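August 4, 2023

Rowing log, Jotlow boathouse. Erg first: 8 x 500 m, rate capped at 26, rest 2 min. Splits held within a second until the sixth piece, then drifted. Drag factor was set too high again – reset it before the seventh.

On the water by 10. Took the Cetetti single out to the Frade bridge and back, 3,197 m by the GPS. Light crosswind, port side. Catch timing is still slow on starboard. Moved the footplate one hole toward the stern.
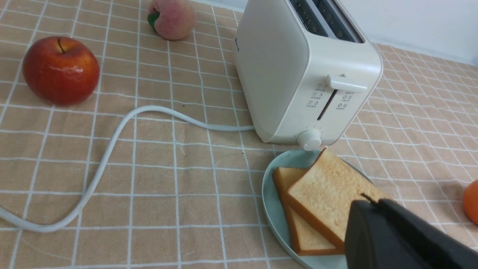
The change helped at low rate and did nothing above 28. Will leave it there for a week before touching the oarlock height, last adjusted in March.

Entry for the Umetti regatta is in. The heats are 900 m, so the start sequence needs work – three short strokes, then lengthen. Left hand blistered, taped.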